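## 3. Collection of demonstrations

### 3.1 Two ways of showing the task

We collected demonstrations of a single task family, picking one named object out of a bin and lifting it clear of the rim. Each demonstration was given in one of two ways. In hand guiding, the operator holds the last link of the arm and moves it through the task while the controller compensates for gravity. In remote control, the operator stands away from the cell and drives the arm with a hand-held input device, watching the bin directly. Earlier work at our Brurnport laboratory used hand guiding only, and the policies trained on it did poorly near the walls of the bin. We suspected that the operators, who had to stand close and reach over the rim, avoided the wall positions when they could. Remote control was added to test this.

The same operators used both methods. There were seven of them, none of whom had programmed the arm before. Each operator received 40 minutes of practice, split evenly between the methods, and then gave demonstrations in alternating blocks. Half of the operators began with hand guiding. The order of objects within a block was drawn at random and read out by the experimenter, so the operator did not know the next target while finishing the current one.

### 3.2 Recording

Joint positions, gripper commands and wrist forces were recorded by the Fistholm logger, an in-house program that writes all streams against one clock. A fixed camera viewed the bin during each trial. In the hand-guided trials the operator's forearm often hid part of the bin from this camera, and those images were kept. Removing them would have favored hand guiding, as the hidden periods fall mostly in the final approach, where the motion is slow and the errors are large.

A demonstration started when the operator pressed the start key and ended when the object had been above the rim for three seconds. Attempts in which the object was dropped were kept and marked as failed. Attempts in which the arm stopped on a force limit were also kept, but the samples after the stop were removed. Operators could ask for a repeat, and the first attempt stayed in the log under its own number.

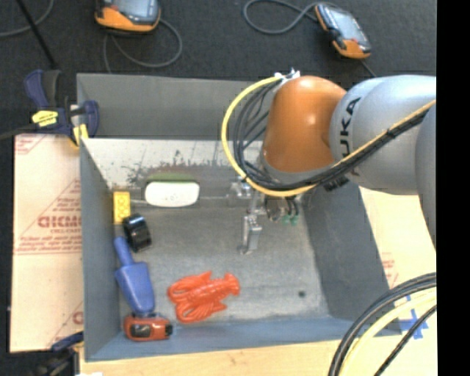

**Figure 3.** The bin and the arm, with the gripper above the objects and holding nothing.

Object choice was guided by how each item must be approached, with little regard for what it is used for. We wanted items that leave the operator a real decision about where to close the gripper and from which side. A flat item with an uneven outline, such as the red-orange toy lobster in Figure 3, can be taken by the body or by a claw, and the two choices call for different wrist angles. The blue scoop raises a similar question, with a narrow handle at one end and a wide blade at the other. When it lies along the left wall, as it does in the figure, the side of the handle that faces the wall leaves little room for a finger. Compact items like the small yellow block offer fewer choices, but a position in a corner limits the approach on two sides. We did not tell the operators which part of an object to grasp under either method.

Objects were placed by the experimenter before each block. Positions were drawn from a list prepared in advance, and 19 of the layouts on the list put at least one object against a wall. These layouts were used under both methods, so that wall positions could be compared operator by operator. Small differences in placement between the two uses of a layout were not corrected.

### 3.3 Treatment of the trajectories

Hand-guided and remote trajectories differ in timing. Under hand guiding the arm moves in one long sweep with a short pause before the gripper closes. Under remote control the motion is broken into many short steps - the operator moves, looks and moves again. Training directly on the remote data gave policies that copied the pauses. We therefore resampled every trajectory by distance traveled, following a procedure set out in an internal note by Lahlou, and kept the original time stamps as a separate channel. Samples in which the gripper was opening or closing were left alone, as the hand does not move during them and resampling by distance would drop them.

Wrist forces needed separate treatment. During hand guiding the sensor reads the operator's push together with any contact between gripper and bin, and the two cannot be separated afterward with the sensor we had. We left the force channel out of the policy input for both methods. It was used only to mark contact periods in the remote data, where the operator does not touch the arm.

Cable loads were a further source of error. Hoses and cables run along the outside of the arm and shift the apparent load at the wrist when the last joints turn. The gravity model was fitted with the cables attached and strapped in their working position. It was refitted whenever a strap was changed. In the first block of one operator this step was missed, and the arm drifted slowly downward during hand guiding. That block was repeated in full and the original was discarded.

### 3.4 Labels

Each demonstration was labeled by two people working apart from each other. The labels give the target object, the part grasped, the side of approach and the outcome. Where the labels disagreed, a third person viewed the recording and decided. Most disagreements concerned the side of approach in cases where the wrist turned late, close to the object. We changed the rule after the first block so that the side is read at the moment the fingers begin to close, and relabeled that block under the new rule.

Comments made by the operators were written down but not scored. Several said that they found it hard to judge height under remote control, and this agrees with the longer final approach in those trials. The comments are used in Section 5 only where they bear on a measured difference.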